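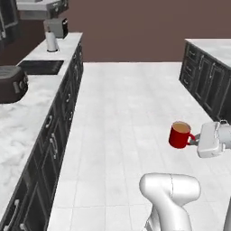
A full mug in the gripper, over the kitchen tile. Simulated.

News > Automation > Chores Watch

Can it carry the coffee yet?

6 Aug 2021

Readers of this newsletter ask the same thing in different forms. When will a robot unload my dishwasher, when will one sweep up behind the saw, when will one bring me a coffee. The short answer to all of them is still "later." The longer answer depends a lot on the chore, and coffee makes a useful case this month.

The pictures with this item come from a computer simulation of a kitchen, with a white robot arm and a red mug filled nearly to the rim. A lot of household work is now practiced this way first. A spill in simulation costs nothing, and the test can be run again a minute later with the mug in a slightly different spot. It can also be run overnight with no one in the building.

Prumico, the small software outfit in Ristomcombe that we wrote about in January, uses a test of this kind for its Adlow controller. The company told us it ran the mug carry 400 times in July, from a set of different starting positions. The mug was dropped or knocked over in 40 of those runs. That is one failure in ten, and the company counts it as progress. In a real kitchen it would mean a mop and a new mug every couple of weeks, assuming you drink a cup a day.

Picking up an empty mug is close to a solved problem if the robot knows where the mug is. A full one is harder for reasons anyone who has waited tables will know. You can't tip it and you can't stop short. If the arm holds the mug by the handle, all the weight is off to one side and the fingers have to keep it from turning. People deal with this by feel and barely notice. An arm has to be told, or has to learn it over many tries. 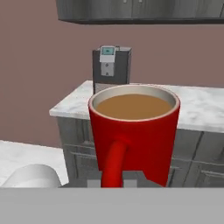
Coffee machine on the counter behind, mug still upright in the simulated kitchen.

Liquid is also the part that simulators are worst at. In many of them the drink in a cup is closer to a solid plug than to something that sloshes, because working out real fluid motion takes too much computing time. So a good score for carrying a full mug may only say that the mug stayed level. Prumico says its July figures cover drops and tips and leave out splashes. We would like to see splashes counted before we get excited.

Then there is the rest of the job. Making a coffee means finding a clean mug, putting it under the spout, pressing the right button, waiting, and carrying the result to wherever you are sitting. Prumico splits the chore into 4 stages and has tested 2 of them so far, the pickup and the carry. The button stage is next — the company expects trouble with machines that have flat touch panels and give no click.

Shop floors are further along, mostly because the work can be arranged to suit the machine. The Dong packing line at the Ristomcombe industrial park has had an arm moving filled jars for over a year. The jars are all the same size, they have lids on, and they arrive at the same place every time. Nobody leaves a cereal bowl in the way. When we visited, the arm was slower than the people on the next line, but it was steady, and the line manager said she would keep it.

A kitchen offers none of that. Mugs come in every shape, the counter is never set up the same way two days running, and the floor may have a dog on it.

Our chore table stays as it was, then. Vacuuming is a yes, on flat floors. Mowing is a yes, with a fenced yard. Folding laundry is a no outside the lab. Fetching a hot drink moves from "no" to "in testing," and we have left the safety column blank until someone shows us a real arm with a real full cup.

Prumico has promised us a visit once the Adlow tests move to hardware. We will bring our own mugs.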